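Passo 4 – Testar a garra no simulador

Antes de ligar o braço aqui na oficina, eu rodo tudo na cena da bancada de mármore.

1. Abra o Zurkonent e carregue a cena.
2. Feche a garra devagar, cerca de 5 por cento de cada vez.

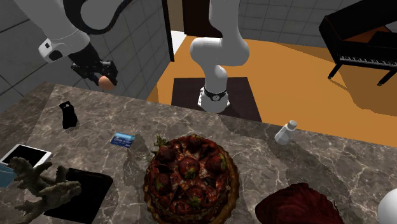

3. Salve a pose e repita 4 vezes. Eu sempre repito – já me poupou muita peça!

Cuidado: com o ovo, baixe a força para 28. O Ibrahim deixou no padrão e se arrependeu.
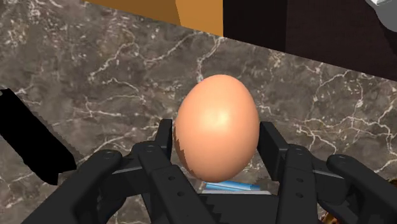 Fig. 2 – Ovo entre os dedos da garra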